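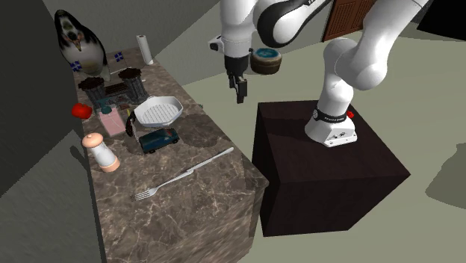 Re: [workshop] Simulating the kitchen job before we build it

Lalit Tyagi wrote:
> I've put the counter model in the Flurkness folder. The arm is on its
> pedestal, dish and cutlery are out. The sim has done 908 runs since
> August and 261 of the last lot were clean, up from 114. I think we can
> stop arguing and order the metal for the real pedestal.

Lalit,

I had a look last night and I'm not ready to spend the money.

First, the bowl. In my copy it's hanging in the air over the floor, to the right of the gripper, with no counter under it. If the bowl doesn't know where it is, I'd like to know what else in there is being scored as fine. Did any of your clean runs involve the bowl at all?

Second, the knife and fork lie end to end in one tidy diagonal line. Mine have never done that. Please throw them down at random angles, some overlapping, and run it again. I'd bet on well under 114.

Third, the pedestal. In the model it's a plain brown box that weighs whatever you typed. Ours will be bolted to the workshop floor, which isn't flat – ask anyone who has used the bandsaw. The last stand we made moved when you leaned on it, and that was with nothing swinging about on top.

I don't mind the penguin or the castle. Clutter is good. But the dish has a toy van in front and a utensil leaning on it, and my kitchen is worse.

What would change my mind: 81 runs with the cutlery scattered and the bowl put back on the counter, logs posted here, failures included. If it still looks good I'll cut the steel myself.

Also, who has the key to the Lorente cupboard? The long clamps are in there.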